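How to Read Your Town Budget Without Losing a Weekend

I put off reading our town budget for years. The PDF runs 844 pages, it loads like molasses, and the first chunk is all letters and org charts. Then they raised the trash fee in Wosari and I got mad enough to open it. I've done it every year since, and I've got it down to one evening, so let me walk you through how I do it.

Step 1: Get the right document

Most towns post at least two versions, the proposed budget and the adopted one. If the council hasn't voted yet, you want the proposed one. Ours lives under Finance, then Archives, then a folder called "Current" (I know, I know). If you can't find yours, call the clerk's office and ask for the link. Mine emailed it to me while we were still on the phone!

Step 2: Skip to the summary

Look for a table called something like "General Fund Summary." It shows money in and money out for last year, this year, and next year. Print that page or copy it into a spreadsheet. You'll come back to it over and over.

Step 3: Sort the income

Property tax is usually the big one. After that you'll see sales tax, fees, fines, and money from the state. Mark anything that only comes once, like a grant or a land sale. The year we sold the old depot lot on Jibrin Street, the budget looked wonderful, and the next December there was a big hole where that money used to be. I should have caught it. It was right there in a footnote.

Step 4: Look at changes, then at totals

Police, fire, and roads are always going to be large. What I want to know is what moved. Make a column for the difference between this year and next year and sort by it. Last time the biggest jump in mine was software — a permit system called Irketix that had been tucked into three different departments. Each piece looked small. Put together, it was more than the library's book money.

Step 5: Check the transfers

This part confused me the longest. Towns keep separate funds for water, sewer, parking, and so on, and they move money between them. If your water fund sends cash to the general fund every year, your water bill is helping pay for other stuff. That may be perfectly legal where you live, but you should know it's happening. Search the file for "transfer" and go through the hits one at a time.

Step 6: Find the debt page

You're looking for the yearly payment and the year each bond gets paid off. Ours has 2 bonds left, and the one for the Clusitance bridge goes on for ages.

Step 7: Write down your questions and send them

Keep it short. I pick the ones I care about most, give the page number for each, and email them to the whole council before the hearing. If you speak in person, time yourself at home first. We get a couple of minutes at the microphone, and reading a page number out loud eats up more of that than you'd think.

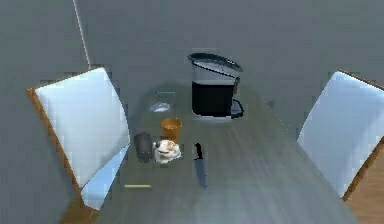
Bring a printed copy of your email too, with the replies you got stapled to the back, and leave it with the clerk so it goes into the record for that night's hearing.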